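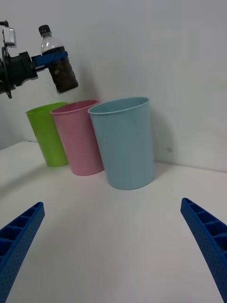
Setting up a phase-conditioned policy for two-arm bottle and cup tasks
Zovent how-to pages. Last revised September 26, 2024

This page covers how to segment, label and train on two-arm demonstrations so that the policy receives a phase token as well as the usual images and joint readings. The method is the one we call Drerkinik. It assumes you already have a working imitation learning setup with a fixed view and a wrist view for each arm, and that both streams share a clock.

Why phases are needed

A plain policy trained on tilting tasks tends to confuse approach and retreat. The arm passes through much the same poses in both, and the images differ very little. With a phase token the two are kept apart, and the network no longer has to infer direction of travel from a handful of past observations.

Step 1. Prepare the demonstrations

Our set holds 3,000 demonstrations. Of these, 2,862 passed the checks below and were kept. Reject a demonstration if:
– either joint stream has a gap longer than the control period
– the wrist and fixed views drift apart by more than two control steps
– the operator re-grasps the bottle after the first lift

Keep slow demonstrations. Removing them made the policy hurry the tilt, and the end position became less repeatable.

Step 2. Mark the phase boundaries

Use four phases: reach, lift, hold over target, return. Place the first boundary where the finger gap stops changing, and the second where the vertical speed of the wrist first drops below your threshold after the lift. The third boundary is harder. Wrist rotation alone is noisy, so combine it with horizontal distance from the cup named in the task string.

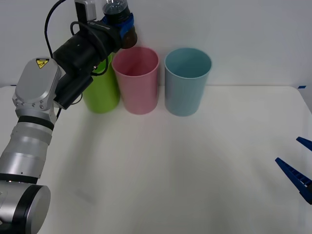

Wumpini Fiadzo: I would not use horizontal distance for the third boundary when the targets are that close together. On our rig at Teltembridge the labels flickered between neighbouring cups until we locked the target at the end of the lift.

Locking the target is a sound change and is now the default. Set lock_target to true and leave it on, unless your task string allows the target to change partway through.

Step 3. Train

Train the phase head first, with the action head frozen, then train both together. We used 1,662 demonstrations for the first stage and the full kept set for the second. Do not share the optimiser state between stages.

Step 4. Check the labels before running on hardware 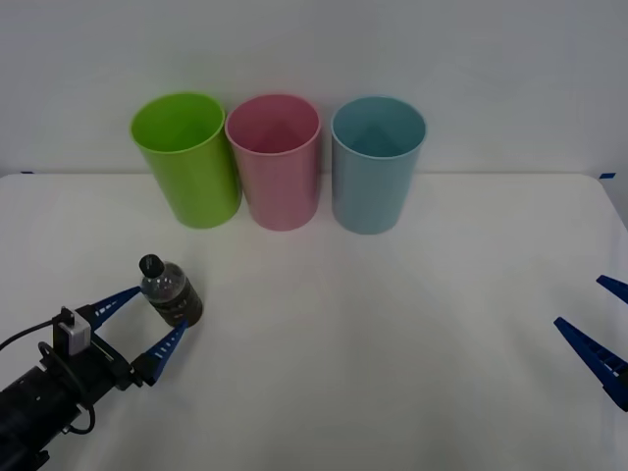
Phase errors cluster at boundaries, so review those first and ignore the long middle sections. Step through each boundary with both wrist views and the fixed view side by side. The reach phase deserves most of the time. With the bottle leaning between the tips of the left fingers, well forward of the cups, the fixed view alone does not settle whether the grasp is complete, and the finger gap reading should decide the label. The idle arm gets its own token; if its fingers stay open throughout, label it "wait" from start to finish.

Step 5. Run with the token visible

Print the predicted phase at every control step. A healthy run moves forward through the four phases and never back. If it oscillates between lift and hold, raise the speed threshold slightly and relabel – retraining on the old labels will not help.

Known limits

The boundary rules come from the Vakulenko labelling script and assume one moving arm at a time. Handovers need a fifth phase, which the current script does not support.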